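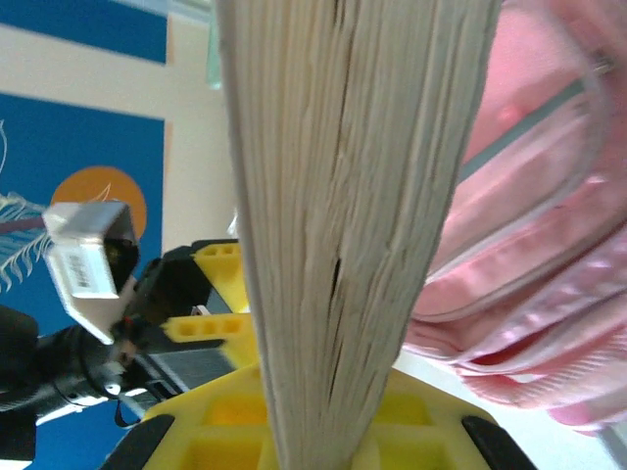
A thick book, closed, page edges showing.

Call for participants: What Do School Bags Weigh, and Does It Matter?

The Skusano Learning Office is looking for 191 families with a child in grades four through eight to take part in a five-week study of school bags this fall. You will weigh a bag, fill in a short form, and answer a few questions about sore backs and lost homework. The pay is small. The work is dull in places. Please read the whole page before you sign up.

Why we are doing this

You have probably heard that a child should never carry more than a tenth of his or her own weight. Some people say fifteen percent. We went looking for where these rules came from and did not come away very impressed. The leaflets we were handed mostly pointed to other leaflets. One school handout gave two different limits on the same page.

That doesn't mean heavy bags are fine. Plenty of parents tell us their child comes home with a stiff neck, and we believe them. But a stiff neck can also come from sitting badly, sleeping badly, growing fast, or looking down at a phone for most of an afternoon. We would like to know how much of it has anything to do with the bag. We are prepared to hear that the answer is "not much." We are also prepared to hear that the bag makers have been right all along, though we'd want to see more than a picture of a spine on a hang tag.

Last year's paper survey in the Stinach school district brought in 1,352 forms, and we have to be blunt about how useful they were. Most parents guessed the weight. Guesses bunched up at ten pounds, which is a nice round number and a poor measurement. Parents who were already worried about their child's back were surely more likely to send the form in. We printed the results with that warning. The local paper left the warning out.

So this time you will use a scale.

What you will do

On two school mornings a week, hang the packed bag from the luggage scale we lend you and write down the number. Pick the mornings yourself in the first week and then stick to them. Please don't take anything out first, even if you find a week-old banana. If your child has emptied half the bag onto the floor in a hurry, that is the bag's weight for the day.

Once a week, take everything out and sort it into four piles: books, electronics, food and drink, everything else. Weigh each pile in the tote we send along. We have a strong hunch that water bottles matter more than anybody admits, but a hunch is what got us into trouble with the paper survey, so we'll leave it there.

Your child answers five questions on Friday. They are about comfort, which strap or straps were used, how the child got to school, and whether anything needed was left behind. Let your child answer alone. We know this is hard. If you find yourself saying "but you told me yesterday it hurt," leave the room.

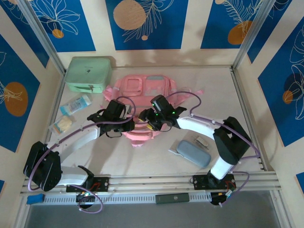

Pink backpack, light tabletop.

About the bags

Use the bag your child already has. You don't need to buy one, and we would much prefer that you didn't. Wheeled bags are welcome, as are shoulder bags and the drawstring kind, though please tell us on the form.

Halfway through, one group of families will be asked to swap to a bag we provide, the Lelto Upright, which is sold with a wide padded waist belt and some big promises. Another group will get a plain bag of the same size with no belt. A third group keeps what it has. You can't choose your group. If your child will be heartbroken to give up a favorite bag for two weeks, say no to this study. One unhappy nine-year-old can sink a whole family's answers, and we can't blame the nine-year-old.

Lelto sold us the bags at the normal price. The company asked to see our results early and we said no. It also offered us a free banner for our office, and we said no to that too.

We should also admit the weak point in this plan. There is no way to hide from a child which bag is on his or her back. A kid who gets a new bag with a belt may well say it feels better simply for being new. The plain bag is meant to help with that, and it will help some. It won't fix it. 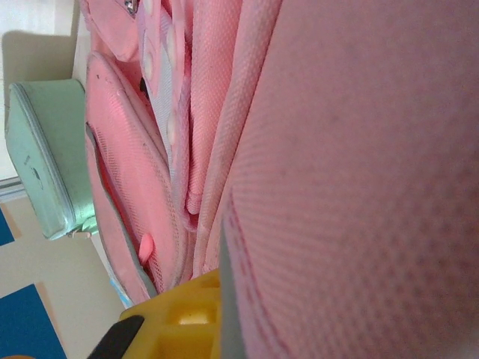 Fit is the other thing we will ask about. Before the first week, you'll get a one-page sheet on how to measure strap length with a piece of string, and we would like the straps left alone after that unless your child complains. If you do change them, write it down. Several of the claims made for expensive bags depend on the straps being set right, and we doubt that many families ever touch them after the first day of school. We could be wrong. We don't touch ours.

Who can take part

Your child must be in grades four through eight and go to school in person at least four days a week. Two children from one home may both take part, with a separate form for each. Please don't sign up if your child is being treated for a back or shoulder problem. Talk to your doctor about the bag instead, and don't wait for us. We are not doctors and nothing in our forms should be taken as medical advice.

We would especially like to hear from families who think this is all a fuss over nothing. Last time we had too few of you.

What you get

Each family receives a $20 grocery card at the end, whether or not every form is filled in. We thought about paying only for full sets and decided that would just teach people to make up numbers on the last night. You may keep the luggage scale. The bags come back to us.

You won't get a report on your child's posture, a score, or a certificate. We will send every family the full results in plain words, including the parts that came out muddy.

Privacy

We ask for your child's grade, height and weight. We don't ask for the child's name or date of birth, and we don't want photos of your child. The list matching families to form numbers stays on paper in a locked drawer and is shredded when the last grocery card has gone out. You can quit at any point without telling us why.

How to sign up

Come to one of the evening meetings in Room 107 of the Kubíček Building, any Monday at 6:30 p.m. until the places are filled. Bring a packed school bag if you can, so you can try the scale. Children are welcome, and there is a table with paper and markers. The meeting takes less than an hour. Parking behind the building is free after six, whatever the sign says.

If you can't come on a Monday, leave a note at the front desk for Clementina Peixoto, who runs the study, with a phone number and a good time to call. She will want to hear your doubts about the method. She has a list of her own and will read it to you if you let her.

Results will be posted in December.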